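The Bathroom Sink: What Each Part Does

From the Istia Everyday Science pages for ages 8 to 11. Text by Áine Mac an tSaoi.

A bathroom sink is part of a larger fixture called a vanity. A vanity has a flat top, called the countertop, and a hollow part, called the basin. The countertop gives you a place to set things down. The basin catches water and guides it to a hole at the bottom, the drain.

Some basins are separate bowls dropped into a hole in the counter. Others are integrated, meaning the basin and the counter are made as one surface. An integrated basin has no rim for dirt to collect under.

Many countertops are made of marble. Marble starts as limestone deep in the ground. Heat and pressure change the limestone into a harder rock made of tightly locked crystals. The colored streaks are called veins. They come from small amounts of other minerals, such as clay or iron compounds, that were mixed into the limestone. Marble reacts with acids, so lemon juice or vinegar can leave a dull mark on it.

The faucet controls the flow of water. A single-lever faucet has one handle for two jobs. Lifting the handle lets more water through. Turning it to one side or the other mixes more hot water or more cold water into the stream. The water leaves through the spout.

Toothpaste is usually kept near the sink. It is a paste of very fine powder, water, and a few other ingredients. The powder is called an abrasive, and it helps rub plaque off the teeth. Most toothpaste also contains fluoride, which makes the outer layer of the tooth stronger. A toothpaste tube is filled through its wide end while that end is still open. The end is then pressed flat and sealed. This flat seal is called the crimp.

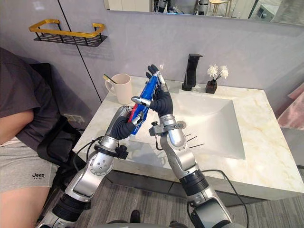 Why does toothpaste stay on the brush when it is so easy to squeeze out?
Toothpaste is thick when it is left alone and flows only when it is pushed. Squeezing the tube pushes it. Once it is on the bristles, the push is gone and it holds its shape.

Under the counter, the drain connects to a curved pipe called a trap. The curve always holds a little water. This water blocks the air in the sewer pipes — and its smell — from coming up into the room. 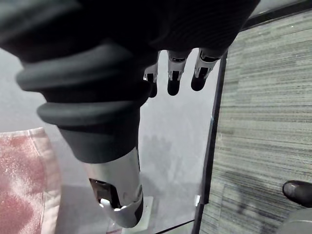 Up close above a glass panel and carpet.

Try it: Put a pea-sized dab of toothpaste on a saucer. Tilt the saucer slowly and watch the dab. Now do the same with a few drops of water. Write down which one moves first. Rinse the saucer when you are done.

Words to know
Abrasive: a gritty material used for rubbing.
Basin: the hollow part of a sink.
Crimp: a flat, pressed seal.
Trap: a curved pipe that holds water.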